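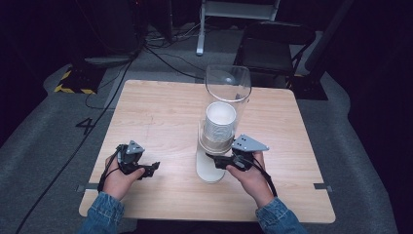 Figure 3. Cup dispenser task, head view. Two hand-held grippers at the clear tube, with the right one close to the base.

4.2 Finding the moment of contact

I'll admit this is the part of the pipeline I rewrote most often. Our policy in Mallura doesn't predict raw joint commands. It predicts where each gripper should be over the next 8 control steps, plus a single number per hand that says how sure it is that the fingers are touching something. That last number sounds like an afterthought (it was one, in my first draft of the code), but it ended up running half the show, so it gets its own section.

The trouble starts with the tube. Figure 3 gives you a fair idea of what the head view has to work with: a see-through cylinder, white cups nested inside it, a white base under that, and pale wood under everything. Our depth estimates on the clear wall are a mess. Sometimes depth lands on the cups, sometimes on the table behind, and every so often it floats in between, where there's nothing at all. If you hand that straight to a planner, it will happily send the right gripper through the wall of the cylinder, and it'll tell you the path is free while it does it!

So we stopped asking depth to do that job. The perception module, Ginix, now fits an upright cylinder to the rim highlight and the edge of the base, and treats everything inside as solid. It's crude. It also throws away the information about how full the tube is, which we get back from a small separate network that looks at a color crop and nothing else. I tried merging the two networks and spent most of July regretting it, because the stack height kept leaking into the cylinder fit and the whole object would seem to shrink as cups came out.

Contact is labeled without any force sensing. We take the gripper poses and the finger opening over time, and mark contact when the opening stops changing while the operator is still squeezing. I then checked those marks by hand on 179 demonstrations, one long afternoon after another, and moved the ones that were plainly wrong. Of these, 65 needed a fix. Most of the bad ones had the same cause: the operator paused with the fingers nearly closed, thought about it, and carried on. The script read the pause as a grasp. Adding a minimum squeeze time helped, though it makes the label arrive a little late on quick grabs, and I still haven't found a setting I like for both.

Two-handed timing was the other headache. Early versions gave each hand its own policy head and let them run freely, and the left gripper would often start its move before the right one had hold of anything. In Grumell, our scheduler, the left hand now waits until the right hand's contact number has stayed above threshold for the full 8 steps. We drop the wait if the cylinder fit hasn't moved, a shortcut borrowed from our older Khúc codebase that saves a noticeable hitch in the motion.

With the gate on, the full sequence completed in 77 percent of held-out trials. The failures aren't spread evenly. Nearly all of them happen when the last few cups are left and the rim highlight is the only strong edge near the top of the tube, so the fit tilts and the approach comes in at a bad angle. Section 4.3 describes the tilt penalty we added for this, and what it broke.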